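One Box, One Row: A Skeptic Visits the Skarnel Workroom

I own a shoebox of screwdrivers and I can usually find the one I want, so I came to the Skarnel workroom expecting to be told I was living wrong. The woman who runs the bench classes there did not quite tell me that. She did look at my bag for a long moment.

Her method goes by the name Drallard, after the street where she first rented a bench, and it fits on an index card. Tools go in a row along one side of the table. A clear container goes on the other side for whatever comes off the job. The middle is for work. When you finish, the container gets emptied and the row gets put back in order.

"People hear that and say, is that all?" she told me. "Yes, that's all. I charge for the evening where I watch you fail to do it."

The evening costs 37 dollars. I said that seemed like a lot for an index card.

"Then take the card," she said. "It's free. Most people who take the card come back."

I asked how many is most. She didn't know and had never kept track, and I give her some credit for saying so. The leaflet by the door is less modest. It claims that a tidy bench saves 18 minutes on an ordinary repair, and when I asked where the figure came from she laughed and said she had timed herself on lamps one winter. Lamps she had repaired many times before, I should add. She agreed that this mattered.

What she won't budge on is the clear plastic. I have put screws in saucers, in jar lids and once in a hat, and I told her I couldn't see why a see-through box should be any better than a saucer.

"You can see it from the side," she said. "A saucer you have to lean over. And you knock a saucer with your sleeve, and there goes the evening." She prefers a rectangular one without a lid. Lids, in her view, are how people come to own boxes of things they can't identify. "If it needs a lid, it's storage, and storage doesn't belong on the table."

The wood was my next complaint. A strongly marked grain is handsome, but I would think it's a terrible background for a small dark screw. On this point she gave way faster than I expected. She had wanted a plain pale top, she said, and was talked out of it by people who liked the look of the brown one. She likes it now. She also admits she has spent time on her hands and knees under it, looking for a screw that was on top the whole time.

"So the table is wrong," I said.

"The table is pretty," she said. "The box is there so the table doesn't have to be right."

I'm still not sure about the row. She says tools should lie in the order you reach for them, and that the order will settle after 10 jobs or so if you leave it alone. But I don't do the same job ten times. I fix a drawer, then a toaster, then nothing until November. For someone like me, I suggested, the row is decoration.

She thought it over. "Maybe the order is. The row isn't. With a row you notice a gap." She told me about a class where a small pair of pliers went home in a coat pocket, and the gap was noticed before the coat had reached the parking lot. It's a good story, though I notice that all her stories come out in favor of the row.

Boxed items are another sore point. She lets them sit at the tool side as long as they stay closed. Her old teaching notes, from the Binau course she used to help with, said that packaging should never touch a bench. "I dropped that," she said. "Where else are you going to put it? The floor?" I found this reassuring. I trust a method more when its owner has thrown some of it away.

At home I have put a clear box on the left of my table. It has been there 5 evenings and has been emptied on two of them. The shoebox has not moved. 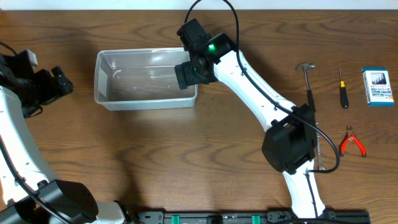
Going to a class

The Wihongi hall next door handles bookings for the workroom. Bring one broken thing small enough to carry and whatever tools you already own. Evening classes start at 6:30, and the index cards are in a tray by the door.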